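Teller mit Schrift – Galerie
Eingestellt am 11. Januar 2019 in: Geschirr, Küche, Lieblingsstücke

Willkommen in der Tellerecke! Blumenränder und Goldkanten hatten auf diesen Seiten schon reichlich Platz, jetzt sind endlich die Teller dran, auf denen etwas geschrieben steht. Ich liebe sie sehr.

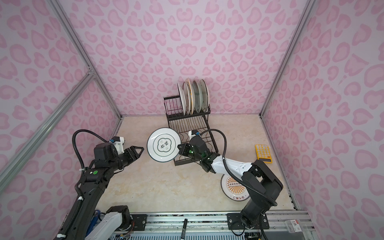
Weißer Teller mit dünner dunkelgrüner Randlinie, in der Mitte ein grün umrandetes Feld mit kräftigen chinesischen Schriftzeichen. Hinten das schwarze Abtropfgestell aus Draht.

Was für ein Auftritt! Ein runder weißer Teller, und dann diese fetten schwarzen Zeichen genau im Zentrum. Dazu gibt es noch kleineren Druck, den man beim ersten Hinsehen glatt übersieht (mir ging es jedenfalls so). Am meisten begeistert mich aber die Form des Feldes. Ist das ein Vierpass, ist das eine Wolke? Ich habe beides schon gesagt und bleibe bei Wolke, weil es netter klingt.

Und dann das Grün. Die Randlinie ist so fein, dass sie sich überhaupt nicht aufdrängt, aber deckt sie mal in Gedanken ab: Dann schwimmt die Mitte ein bisschen verloren im Weiß. Rand und Feld im Grünton, Schrift in Schwarz, Schluss. Mehr Farben braucht so ein Teller für mich nicht.

Aufrecht gehalten gefallen mir Teller mit Motiv sowieso am besten. Liegen sie auf dem Tisch, schaut man immer schräg drauf, und spätestens wenn die Nudeln kommen, ist von der Schrift nichts mehr übrig. Hochkant werden sie fast zu kleinen Schildern. In unserer Küche in Helumcombe stehen die schönsten deshalb mit der Vorderseite nach außen im Regal, die schlichten dahinter. Das kostet Platz und ich würde es jederzeit wieder so machen.

Zum Abtropfgestell

Ja, auch dafür kann ich schwärmen! Ich hatte lange eins aus Kunststoff, und es war nie ganz sauber zu kriegen, in jeder Ecke saß der Kalk. Schwarzer Draht ist da einfach dankbar. Helles Geschirr sieht davor wunderbar aus, fast wie ausgestellt, und zwischen den Drähten kommt überall Luft hin.

Wie ich einräume: große Teller nach hinten, kleine nach vorn, alle mit der Schauseite in dieselbe Richtung. Zwischen zwei guten Tellern lasse ich gern einen Platz frei. Tassen kommen bei mir gar nicht ins Gestell, die dürfen kopfüber auf ein Tuch. Und Messer bitte extra, damit nichts an den Rändern kratzt.

Bedruckte Teller spülen

Bei Stücken, über die ich nichts weiß, spüle ich von Hand, mit lauwarmem Wasser und einem weichen Schwamm. Die raue Seite bleibt weg von der Schrift. Ein Flohmarktteller aus Masero hat mir nach einem Winter in der Maschine die halbe Inschrift verloren, und ich ärgere mich heute noch darüber. Er hängt jetzt blass, aber in Ehren über der Tür. Für den Stapel im Schrank lege ich zwischen die Teller je ein Blatt Küchenpapier, das reicht völlig.

Wo man sie findet

Die schönsten Schriftteller tauchen bei mir immer dann auf, wenn ich nach etwas ganz anderem suche. In Masero liegt der Markt direkt hinter dem Bahnhof, dort gibt es kistenweise Einzelstücke, und wer sich die Mühe macht, bis ganz unten zu wühlen, geht selten ohne etwas heim. Für meinen letzten habe ich 2 Euro bezahlt, inklusive Zeitungspapier! Im Brastine, dem kleinen Café am Ende der Marktstraße, wird übrigens alles auf zusammengewürfelten Tellern serviert, und man darf durchaus mal unter den Kuchen linsen. Ich empfehle den Mohnkuchen und einen Platz am Fenster.

Mittlerweile sind es bei uns zu Hause ungefähr 30 Teller, auf denen irgendetwas steht: Ortsnamen, Sprüche, Gasthäuser, die es längst nicht mehr gibt. Kater Baxter hat davon bisher keinen einzigen heruntergeworfen (auf Holz geklopft).

Wer mag, schreibt gern einen Kommentar unter die Galerie. Besonders freue ich mich über Hinweise zu Feldern in Wolkenform, denn davon möchte ich unbedingt noch mehr sehen. Gibt es die auch in Blau? Und wie stellt ihr eure Teller auf, mit Ständer, mit Leiste oder einfach angelehnt? Zum Aufhängen an Rauputz suche ich selbst noch eine gute Lösung.

Zurück zur Übersicht: Geschirr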